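The tin at the bottom of the bag
Every cardigan I own has a sweet tin in the pocket, and I've finally stopped apologising for it

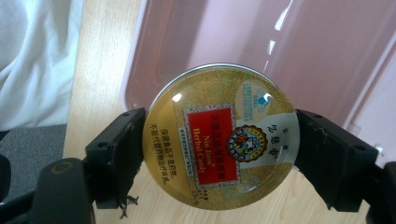
Nin Jiom Herbal Candy, in the gold 45g tin with the red label.

My grandmother kept buttons in hers, my dad kept fuses, and I keep everything else. Drawing pins, a spare key for the bike lock, the tiny screwdriver for my glasses, and a foreign coin I have been meaning to spend since the Dresance ferry. What I hardly ever keep in a sweet tin is sweets, and that's mostly because I eat them on the bus.

The gold one is my favourite of the lot. I love a lid that has been properly fussed over, and this one has leaves and feathery plants all over the background, a red label with yellow lettering, and a round emblem with little figures on it that I could look at for ages. There's even a small notice in Chinese telling you that what's inside is a health food and no substitute for medicine. Fair enough! I had a cold at the time and went to the chemist as well.

I bought it in April from Soledad Rivadeneira, who has the corner shop on Celley Road and puts all her tins by the till, where people like me are weak. She told me the lozenges go quickly in choir season. The tins come back too, in a way – people bring them in to show her what they've put inside. Somebody had made a travelling sewing kit. Somebody else had seeds in theirs, sorted in twists of newspaper, with the names in pencil.

That set me off asking around, and I can report that tin people are everywhere and will talk to you for as long as you let them. Wyn Howells has 47 of them on a shelf in his hall in Nudadport (he let me handle seven, after I'd washed my hands). He likes them a bit knocked about. "If there's no dent in it, it hasn't been anywhere," he said, and passed me a cough sweet tin that had spent a winter under the seat of a tractor.

Hajnalka Oláh is stricter. She wants the lid clean and the hinge sound, if there is a hinge, and she never peels a label. A drop of washing-up liquid on a soft cloth for the outside, then dry it straight away, right into the rim, and leave it open overnight on a Monday so it's ready for the week. I asked why Monday and she said that was when she did the brass.

I tried her method on four of mine and they came up beautifully, apart from the mustard one, which lost most of a rooster.

Still no home for the drawing pins, mind you. They've been evicted twice and are currently in an egg cup.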